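Broswood's lantern festival is back this September, and it's bigger than ever! Some 3,000 people are expected on Mikcombe Street for the opening parade, with 422 dancers in costume.

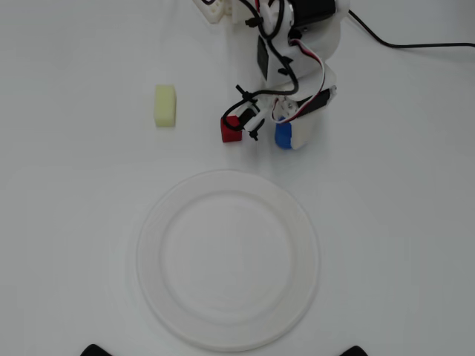

Parade route

The drums start at 6 p.m. outside the Ambaye Theater and head down to the river. Get there early, the steps fill up fast. 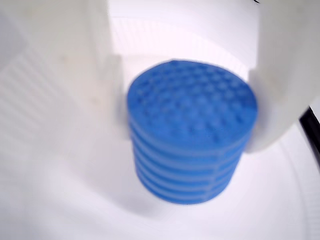
Dancers from Iston are bringing a sea dragon this year, and we can't wait. Its body is all hoops and streamers, and the scales are a solid medium blue, much like the blue cylinder between the white fingers. Kids can walk behind the tail!

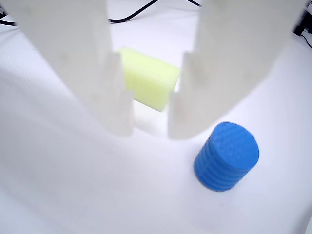 Food and music

Grilled corn, dumplings and three brass bands (yes, three) fill the square until midnight.

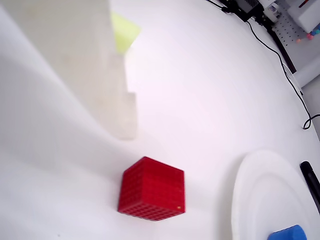 The bands play together for the last song, so stick around.

Get our festival news by email. Sign up

Contact | © Broswood News | Back to top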